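Triltarach Open Day

The Triltarach Open Day is a public demonstration of robotic handling of soft goods, held at the Triltarach workshop in Pikine. It is organised by Sharifi, a maker of laundry and textile-sorting equipment, and is based on the company's Porkix folding programme. The edition of 25 June 2020 was the third and had 239 registered visitors, compared with 90 at the first.

Background

Porkix was begun as a study of whether second-hand clothing could be folded by machine before baling. Conventional folding machines need each item to be fed flat and in a known position. Clothing that arrives for resale is mixed in size, cloth and condition, and is usually delivered in heaps. The programme therefore uses pairs of general-purpose arms working on an ordinary table, with no feed belt or clamping frame.

The open day was first held to show the work to local clothing traders and technical colleges. It was later opened to the general public by advance booking. The date is normally fixed in May, once the workshop's production timetable is known.

Demonstration

The main demonstration consists of the folding of single garments by two arms placed side by side at one edge of a wooden table. Each arm ends in a gripper. Visitors stand behind a rail on the opposite side and may ask for a run to be repeated. Commentary is given in French and Wolof, with a printed sheet in English.

Dark garments are included in each session. They are regarded as a harder test than light or patterned ones, as creases and layer edges show little contrast and the outline of a sleeve may be lost against the body of the garment. 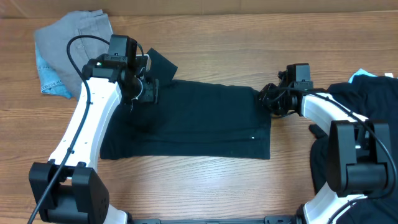

Folding sequence

A run starts with the garment spread on the table. One gripper takes up a fold of cloth while the other holds or steadies an edge. The sleeves are brought in first, followed by the sides and then the hem. If a corner remains raised at the end of a step, the step may be repeated before the next is started. A run is stopped by the operator if an arm pulls the garment off the table or if both grippers lose hold of it.

Results

Over the whole of the 2020 open day, 338 runs were recorded. A run was counted as complete when the finished item fitted within a marked card template. Jeans and other heavy items were scored separately from shirts. Sharifi published the totals on a notice at the workshop entrance but did not release times for individual garments.

See also

Textile sorting
Industrial laundry
Two-armed manipulation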